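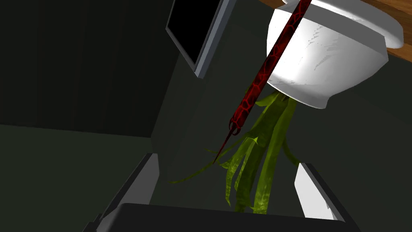 Werncombe Salon to Offer Free Scalp Checks on Saturday Mornings

By Jayanthi Thevar
January | 14 shares | 3 comments

A hair salon in Werncombe will give free scalp checks on Saturday mornings through the end of the month, owner Prakash Rao said.

The checks are open to adults and children and take place at the Duman salon on Climuston Road, starting at 9 a.m. No purchase or haircut is required. Each visit lasts a few minutes and is meant for people with dry scalp, flaking, itching or thinning hair who are not sure which products to use.

Rao said he got the idea after customers kept asking the same questions at the sink.

"People come in with a bag full of bottles and they are using all of them in the same week," he said. "Most of the time I tell them to stop everything for a while and wash with something mild."

Staff will look at the scalp under a lighted magnifier and ask how often the hair is washed, colored or heat styled. Visitors will go home with a one-page sheet on basic care. The sheet covers water temperature, how to rinse out conditioner, and how to patch test a new oil on the inside of the arm before putting it on the head.

The salon will not diagnose skin conditions. Anyone with sores, sudden hair loss or a rash that does not clear up will be told to see a doctor.

Duman held a trial run of the checks last fall and saw almost 300 people over seven weekends. Rao said the most common problem was buildup from dry shampoo and styling cream. Many visitors were also brushing their hair hard while it was wet, which can cause breakage.

He said he was surprised at how many people were putting undiluted oils straight on the scalp. Strong plant oils such as peppermint and tea tree can irritate the skin and should be mixed into a carrier oil first, he said. Jojoba and sweet almond are the two he keeps at the salon.

The trial also led to a change in opening hours. Duman now stays open until 7 p.m. on weekdays so that people can stop by after work with questions.

Visitors are asked to come with dry, unstyled hair and to skip oils and sprays the night before. Those who want advice on a certain product should bring the bottle so staff can read the label. Children under 16 need to have a parent or guardian with them.

Walk-ins are welcome, but there are only 21 appointment slots each Saturday and people with a booking will be seen first. Slots can be booked by phone or at the front desk. The last check of the morning starts at 11:45 a.m.

Parking is free in the Jindale lot behind the salon until noon.

Related items
Winter Hats and Static: Simple Fixes for Flyaway Hair
Climuston Road Barber Adds Evening Hours
How Often Should You Replace a Hairbrush?
Jindale Pharmacy Moves to Larger Store
22 Questions to Ask Before You Color at Home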